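Clollgate Park pre-season ground check, with my comments

I do this walk every year before the first home friendly, and every year somebody asks me to write it up so the away clubs know what they're coming to. So here you go. Ticks, crosses and a fair bit of grumbling. The league wants the form back in July but I like to get it done early, while there's still time to order things.

PITCH AND GOALS

Playing surface free of holes and stones – OK
Lovely, to be fair. The bare patch in the Elton Road goalmouth has finally taken. I walked it end to end with a bucket and came back with two bottle caps and a tent peg.

Goalposts secure, no sharp edges – OK
Gave them a good shove from both sides. Solid.

Net hooks – ACTION
Still three of the old metal cup hooks on the far goal. These have to go before a ball is kicked, I don't care how handy they are. Plastic clips are ordered.

Portable goals anchored – ACTION
The under-nines' goals were chained up fine, but when I asked for the ground weights I got a lot of shrugging. Four weights per goal, every session, training included! If they can't be found, those goals stay chained.

Run-off behind the touchline – OK, just
The rule here is six feet to the rail. We have it everywhere except by the dugouts, where people keep parking the line marker. Please stop.

STANDS AND SPECTATOR AREAS

Seats fixed and unbroken – ACTION
We have 361 seats in the main stand and I sat on, kicked or wobbled every one of them. 12 need new bolts and are taped off for now. Row F seems to get the worst of it, which I put down to the Gulta derby and people standing on them.

Handrails – OK
Repainted in May and holding up nicely. The one by the turnstile has a bit of play in it but it's within what I'd accept. I'll look again in the fall.

Steps and edges – OK
Yellow strips all visible. Could do with a scrub.

Exit gates open outward and unlocked on match day – OK
Timed myself opening all of them with the one key. Under four minutes, and that's with my knee.
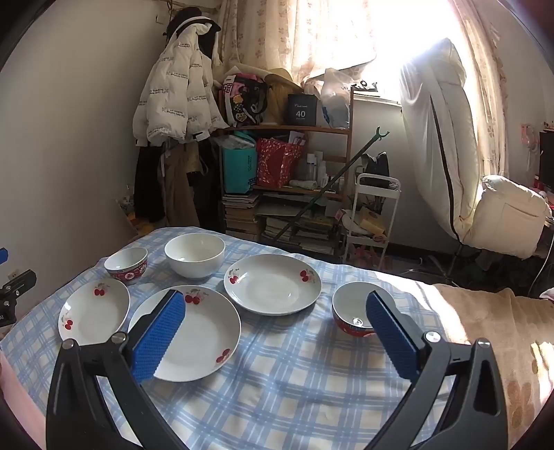
Tala Zoubi
Ground Safety Officer

CLUBHOUSE AND TEA BAR

Fire extinguishers in date – OK
All tagged, all on their brackets. Somebody had hung a scarf over the one by the bar, so I moved it (the scarf, I mean).

Emergency lighting – ACTION
The unit over the back corridor comes on for a few seconds and then gives up. It needs a new battery pack and I've asked for a quote.

Urn and hot water – OK
Cord is good, lid locks, and it sits well back from the counter edge. Keep it there, please, especially when the juniors are in.

Floor – OK
Dry when I visited. Put the mats down on wet days, that tile is like an ice rink with cleats on it.

CHANGING ROOMS

Showers – OK
Ran them all for five minutes and checked the temperature. The away side is a bit feeble on pressure but safe enough.

Benches and pegs – ACTION
One split bench slat in the referee's room. It'll catch somebody's leg sooner or later. Easy fix, half an hour with a screwdriver.

FIRST AID

Kit stocked – ACTION
Short on cold packs again, and the big triangular bandages are gone altogether. I'll restock, but if you use something, write it on the sheet taped inside the lid.

Defibrillator – OK
Green light showing, pads good for another 18 months. It's in the cabinet outside the clubhouse door, and there's no code needed.

Stretcher route – OK
Walked it from the center circle to the ambulance gate. Clear all the way once I'd asked a van to move.

That's 27 points on the official form, and I've only commented on the ones people ask me about. Actions need to be done before the Qin Cup tie. Drop me a note when yours is finished and I'll come and sign it off – evenings are best, after seven.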